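The Long Way to Cold Soup

I have been trying to eat properly at lunchtime for seven years, which is how long I've worked from home, and I'm still not very good at it. Put me in an office with a canteen and I'll have a baked potato and some salad like a normal person. Leave me alone in a flat in Pindis and by half past one I'm standing at the worktop eating crackers out of the packet with the radio on.

So last January I made a sort of bargain with myself. One proper lunch a day, on a plate, sitting down. I didn't care what it was. Beans counted. What I hadn't thought about was how dull it is to cook for one in the middle of the day, when you've got 48 emails waiting and the pan from last night is still soaking.

The first fortnight was soup. I made a vat of it (leek and potato, very beige) and ate it until I couldn't look at a leek. Then it was eggs, every way I know, and after that a bleak spell of tinned sardines that I don't want to go into, except to say the windows were open and it was snowing.

What got me out of it was the market at Rirkevano. It's nine stops on the tram from me and I'd only ever been for plants. There's a stall at the far end, under the clock, that does cooked things by weight: roast peppers, lentils with a lot of parsley, a cold cucumber soup they ladle into whatever you've brought with you. I had brought nothing, so I went home with 300 grams of lentils in a paper cone and ate half of it on the tram with my fingers. Best lunch I'd had in months!

I've gone back most weeks since, with tubs this time. And I've started copying them, badly at first. My cucumber soup came out like something you'd put on a sunburn. The trick is to salt the cucumber and leave it in a sieve while you get on with something else, then squeeze it harder than feels polite. Yoghurt, dill, a bit of garlic (less than you think, you've got calls in the afternoon) and a splash of very cold water. It wants a night in the fridge. I used to skip that and wonder why it tasted of nothing.

The other thing I've changed is where I sit. The table used to be for the laptop, the post and a bowl of dead batteries, and lunch got whatever corner was left. Now the laptop goes on the bed at one o'clock and I lay the table, fork and everything, just for me. It felt daft for a week or so and now I'd miss it. I use the good plates too, the blue Pichler ones I was saving for guests who mostly want to go out for pizza anyway.

I read the old cookery pages while I eat. The library in Tarnine sells off its magazines by the bundle, and there's a whole lost world of lunch in there: savoury jellies, things in aspic, a cheese pudding I've now made twice. People used to stop, that's what strikes me. They stopped and had something hot and then a bit of fruit, and the afternoon waited.

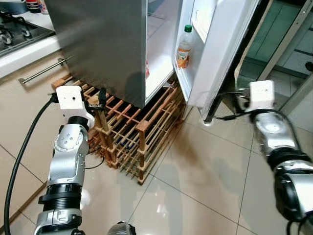

I still have cracker days, mind you. There was one last week, standing up, radio on, crumbs down my jumper. But the soup was made by bedtime, and the next day I had two bowls of it with the end of a loaf and was late back to my desk.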